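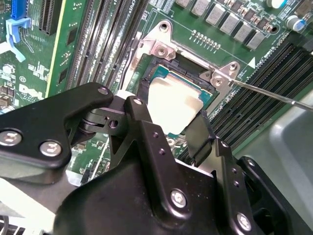
Zomano Server Refurbishment
Minutes of the workshop meeting, 5/21/24

Present: Rekha Bhatia (chair), Ashok Semwal, Vivek Tripathi, Fikri Lumenta (minutes)
Apologies: Ravindra Chaudhary

1. Previous minutes
Accepted with one correction. The heat sinks went to the Nugroho site, not to Flestero.

2. Motherboards
Ashok reported that 174 boards came in from Flestero and 120 have been through inspection. He has put 11 aside with bent contacts in the socket. Rekha asked for these to be labelled and kept on the lower shelf until Flestero replies about credit.
Vivek said some boards are being booked in without the processor recorded. Agreed that the job sheet will state whether a CPU is seated in the socket on arrival, and which socket it is in, using the label printed on the board (CPU0 and so on).

3. Retention frames
Discussion about screws on the metal frame around the socket. Vivek has found several done up too tightly. Ashok prefers to start all the screws by hand and then tighten them a little at a time, going corner to corner. Agreed to do it this way for now. Vivek to write it up on one page and put it on the wall by the bench.
Fikri asked that drivers with worn tips be thrown out and not returned to the drawer. Agreed.

4. Memory slots
Dust in the DIMM slots is still coming up at final check. Slots to be blown out before the board goes to the bench. Ashok to show the evening shift.

5. Supplies
Thermal paste is low. Fikri has a quote from Groravum for 100 tubes. Rekha approved the order. Anti-static bags are fine until July.
The grey storage trays are cracking at the corners. Ravindra to price new ones when he is back.

6. Other business
Vivek asked if the bench lamp could be moved to the left side. No objection.

Actions
Ashok: label and shelve the boards set aside; show evening shift the slot cleaning
Vivek: screw tightening sheet
Fikri: update job sheet; place Groravum order
Ravindra: tray prices

Meeting closed 10:40 am. Next meeting to be set by Rekha.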